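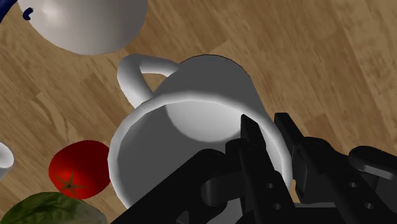 Chapter 7
Looking After a Two-Finger Gripper

7.1 What the handbook leaves out

Open the handbook of almost any small gripper and you will find a page on maintenance. It is usually a short page. It will tell you to keep the gripper clean, to check the bolts, and to call the maker if anything seems wrong. The handbook for the Gelitz gripper used in this chapter adds that the joints are "maintenance free". Treat those words with care. They mean that the maker has given you no grease point and no instructions. The joints wear all the same.

The cell we shall follow belongs to a small firm called Hirnus, which tests crockery handling for canteens. It has one arm, one Gelitz gripper and one table, known in the workshop as Ollach. A second cell, Paul, stands in the next bay and is used for spare parts more often than the firm would like to admit. Ollach's daily job is to pick up mugs by the rim and set them down again. In the simulator it did this 100 times out of 100. On the real table, in its first week, it managed 90.

Students tend to read that gap as a fault in the software. Sometimes it is. Before you touch a line of code, though, look at the hardware, and look at what the simulator has assumed about it. A simulated finger has no play in its pivots unless someone has put it there. Its tips don't round off. Its bolts hold for ever. A picture of a fingertip touching a mug's rim, drawn by a computer, shows where the tip was meant to be and says nothing of where a worn one would end up.

7.2 Why the rim is a hard test

Gripping a mug by its rim puts one finger inside the cup and one outside, with the wall between them. The wall is thin, so the fingers close almost all the way before they meet it. Any slack in the linkage shows up at exactly this point. A block of wood 50 mm wide would hide the same slack for months. If you are asked to accept a gripper on the strength of a test with wooden blocks, ask for a mug.

The objects nearby matter too. A clear table flatters any machine. Put a bowl and a tomato close to the mug and the gripper has to come in at an angle, which loads the finger joints sideways. Sales demonstrations seldom include the tomato.

7.3 The first inspection

Ollach was stopped for its first proper inspection after 1,884 grips. There is nothing special about that figure. It was what the counter read when a mug finally slipped in front of a visitor, and a planned interval would have been better.

The inspection began with the power off and the air of mild disbelief that we recommend throughout this book. Each finger was held near the tip and moved gently from side to side. One was firm. The other clicked. The click was traced to a pivot bolt that had backed out by less than a full turn, too little to see and quite enough to feel.

Tightening the bolt took a minute. Finding out whether it was the whole cause took the rest of the afternoon, and the method used is set out in the next section.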